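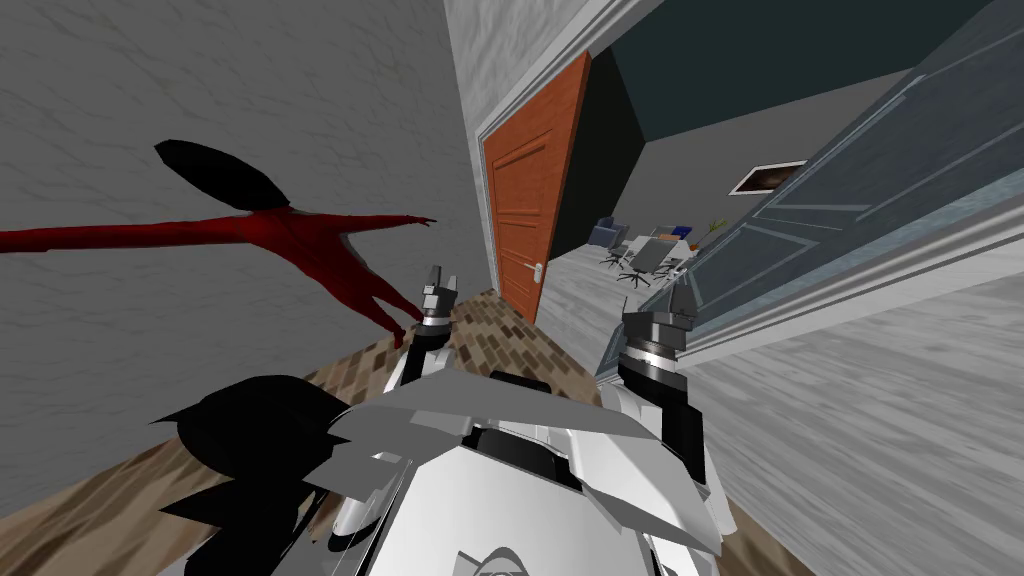
Image de synthèse : Pellthorpe

Accueil Portes intérieures Quincaillerie Notices Contact

Temps de lecture : 6 minutes

Section 4. Réglage et entretien des portes intérieures à charnières

Cette section concerne les portes battantes en bois à panneaux montées sur charnières Indano à réglage trois axes. Pour les portes coulissantes, voir la section 5. Le texte remplace celui du 2 avril 2018, dont les valeurs de couple pour la vis de blocage étaient erronées.

4.1 Avant de commencer

Attendre que la porte ait passé au moins deux jours dans la pièce, chauffage en service normal, avant tout réglage. Un vantail qui sort d'un garage ou d'un local de chantier bouge encore un peu, et il faudrait tout reprendre la semaine suivante.

Outillage nécessaire :
- clé six pans de 4 mm (fournie) ;
- tournevis cruciforme PZ2 ;
- niveau à bulle d'au moins 60 cm ;
- deux cales en bois tendre ;
- crayon gras ;
- papier abrasif grain 180, seulement si le vantail frotte encore après réglage.

Ne pas utiliser de visseuse. Les vis de réglage sont en laiton et l'empreinte s'abîme vite.

ATTENTION. Au-delà de 31 kg, le vantail doit être tenu par une deuxième personne pendant le desserrage des vis de blocage. Le poids figure sur l'étiquette collée sur le chant supérieur.

4.2 Contrôle du jeu

1. Fermer la porte sans la claquer.
2. Relever le jeu en haut, côté serrure et côté charnières. Il doit être compris entre 2 et 3 mm partout.
3. Relever le jeu en bas. Compter 8 mm sur carrelage ou parquet, 12 mm si un tapis doit passer dessous.
4. Reporter les mesures au crayon sur une bande adhésive posée sur l'huisserie. Ne rien écrire sur le bois nu.
5. Rouvrir la porte à mi-course et la lâcher. Elle doit rester en place. Si elle repart dans un sens ou dans l'autre, l'huisserie n'est pas d'aplomb et le réglage des charnières ne suffira pas (voir 2.6, calage de l'huisserie).

Remarque : lorsque le revêtement change au droit de la porte, prendre la mesure du côté le plus haut. La barre de seuil compte dans la hauteur.

4.3 Réglage en hauteur

1. Ouvrir la porte à 90 degrés et glisser une cale sous le vantail, près du chant côté serrure.
2. Retirer les capuchons des charnières en les poussant vers le haut avec l'ongle.
3. Desserrer d'un demi-tour la vis de blocage de chaque charnière. Ne pas la sortir.
4. Tourner la vis inférieure de la charnière basse. Un tour vers la droite lève le vantail de 1 mm.
5. Faire le même nombre de tours sur les autres charnières, en remontant.
6. Resserrer les vis de blocage à la main, retirer la cale, fermer et contrôler.

La course totale est de 4 mm. Si la vis arrive en butée, revenir d'un tour en arrière et raboter le bas du vantail. Forcer sur la butée déforme la platine et la charnière doit alors être remplacée (référence 1 624, vendue à l'unité, droite et gauche identiques).

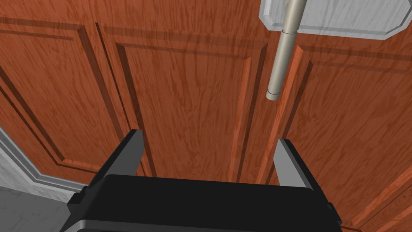 4.4 Réglage latéral

Le réglage latéral corrige un vantail qui touche l'huisserie côté serrure ou qui laisse passer trop de lumière côté charnières. Travailler par quarts de tour.

1. Repérer la zone de contact. Un trait de crayon gras sur le chant du vantail se dépose sur l'huisserie là où ça frotte.
2. Si le contact est en haut, agir sur la charnière haute seulement, vers la gauche pour rapprocher le vantail des charnières.
3. Si le contact est en bas, agir sur la charnière basse dans le même sens.
4. Si le contact est continu sur toute la hauteur, agir sur toutes les charnières de la même valeur.
5. Fermer, contrôler, recommencer si nécessaire.
6. Nettoyer les traces de crayon à la gomme blanche.

Après le réglage latéral, la hauteur peut avoir varié d'un demi-millimètre. C'est normal. Reprendre le point 4.3 si le jeu sort des tolérances.

4.5 Réglage de la pression

La pression se règle en dernier, une fois le joint posé. La porte doit se fermer sans effort et ne pas battre quand on la pousse du doigt, poignée relâchée.

1. Vérifier que le joint est bien enfoncé dans sa rainure. Le rouleau fourni fait 3 480 mm, longueur à répartir entre les deux montants et la traverse, à couper après pose. Pour une porte plus grande, commander un second rouleau et faire le raccord dans un angle.
2. Desserrer les deux vis de la gâche.
3. Déplacer la gâche vers le joint pour serrer, vers l'extérieur pour détendre.
4. Resserrer, puis essayer la porte une dizaine de fois.

Si le pêne ne tombe plus dans la gâche après un réglage en hauteur, déplacer la gâche plutôt que limer l'ouverture.

4.6 Poignée à béquille

Une béquille qui reste basse vient presque toujours d'une plaque trop serrée. Desserrer les vis de la plaque d'un quart de tour, des deux côtés, et essayer de nouveau. Si la béquille ne remonte pas, démonter l'ensemble et contrôler le ressort.

1. Desserrer la vis sans tête sous la béquille.
2. Tirer la béquille dans l'axe, sans faire levier sur le vantail.
3. Déposer la plaque, puis le carré.
4. Remplacer le ressort (sachet Lulham, taille unique) en plaçant la patte longue vers le haut.
5. Remonter dans l'ordre inverse.
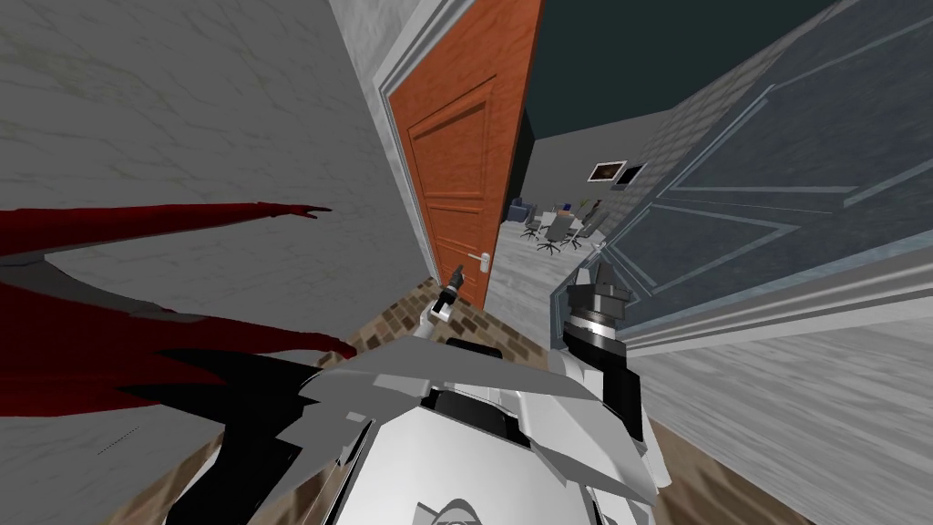
CAUTION / ATTENTION. Ne pas graisser le barillet. L'huile retient la poussière et bloque les goupilles. Utiliser uniquement de la poudre de graphite, en très petite quantité.

4.7 Entretien

Tous les six mois :
- dépoussiérer les moulures et les panneaux au pinceau souple, puis passer un chiffon à peine humide dans le sens du fil ;
- contrôler le serrage des vis de blocage ;
- déposer une goutte d'huile fine sur l'axe de chaque charnière et essuyer l'excédent.

Une fois par an, de préférence en avril, à la fin de la période de chauffe, refaire le contrôle du jeu décrit en 4.2.

Les portes huilées reçoivent une couche d'entretien d'huile Bennani incolore tous les deux ans. Appliquer au chiffon, laisser pénétrer vingt minutes, essuyer complètement. Étaler les chiffons à plat dehors pour les faire sécher : en boule, ils peuvent s'enflammer. Les portes vernies ou laquées ne reçoivent aucune huile.

Produits à éviter : éponge abrasive, alcool ménager, nettoyeur vapeur, cire siliconée.

4.8 Défauts courants

Grincement à l'ouverture : axe sec, voir 4.7. Si le bruit persiste, contrôler que les bagues sont en place.

Vantail voilé : mesurer la flèche à la règle. Jusqu'à 3 mm, compenser par la gâche. Au-delà, contacter le revendeur avant toute retouche.

Fente fine le long d'un panneau : le panneau est monté flottant et se rétracte en hiver. Ne pas mastiquer.

Suite : section 5, Portes coulissantes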